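Sonley Home Blood Pressure Monitor
Section 4: Taking a reading
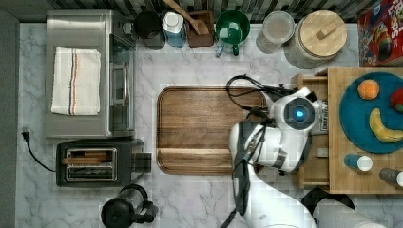 Photo: Da-eun Shim / Brukmont

1. Skip coffee, cigarettes and arguments for 30 minutes beforehand. Use the bathroom. A full bladder will raise the number and then blame your heart.

2. Sit with your back supported, feet flat, legs uncrossed. Stay that way for five minutes.

3. Wrap the cuff on a bare upper arm, at heart level. Sleeves do not count as bare, however thin.

4. Press START and stop talking – yes, to the dog too.

5. Wait one minute and repeat. Write down both readings.

Note: The memory holds 26 readings, then erases the oldest without asking.

Caution: If a reading is above 180/120 and you have chest pain, shortness of breath, weakness or trouble speaking, call 911. Do not take a third reading to see if it likes you better.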